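## 3. What people keep, and why I stopped asking them directly

I should say up front that my first interview guide was a flop. I had a tidy list of questions about packaging ("How often do you reuse a box?") and I read them out loud to people in their own kitchens, and they gave me the polite answers you'd give a stranger with a clipboard. Everybody recycled. Everybody flattened their boxes the same day. Meanwhile I could see a whole shelf of old cookie tins behind one woman's head!

So after the pilot in Zanthorpe I threw the list out and went with what Etelka Bodnár calls the "cupboard walk" (she used it in her own work on pantry habits, and she was generous enough to let me borrow both the name and her notes). You ask the person to open one cupboard of their choice and talk. You don't steer. If they want to spend twenty minutes on a drawer of rubber bands, you let them, and I did, and it was one of my favorite afternoons of the whole project.

The thing that came up over and over was what I've been calling the second life of outer packaging: the carton or bag that arrives around the food and then hangs around the house doing some other job. Plastic bags get pulled over things. Cartons hold other cartons. My pilot codes had a single category for all of this, "storage," and it was far too blunt. Figure 2 gives a sense of the kind of object I mean, a cardboard box with a polka-dot plastic bag over its upper part. 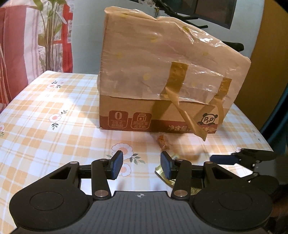 **Figure 2.** Cardboard box with plastic bag and packing tape, on a tablecloth.

Once I'd split "storage" into keeping, covering and carrying, the transcripts got a lot easier to code. Brisa Palacios coded a share of them separately, and we disagreed mostly on covering. She counted a bag over a box as covering only if the speaker mentioned dust or damp; I counted it whenever the bag was on there. We argued about this for most of August and ended up using her rule, which is stricter and, I'll admit, better. My old rule had me reading a purpose into every bag I came across.

The full set of transcripts comes to roughly 2,000 pages, and I've only drawn on the Farkas neighborhood interviews in this section. They're the longest ones and also the messiest, with kids and phones and a kettle going in the background. People there talked about boxes the way my grandmother talked about jars: a good one is sturdy, it closes, and you don't give it away to just anybody. Several speakers had a word for a box that wasn't good enough to keep but was too good to throw out. I've left those words in the original in the appendix, with glosses, and I come back to them in Section 4 when I get to disposal.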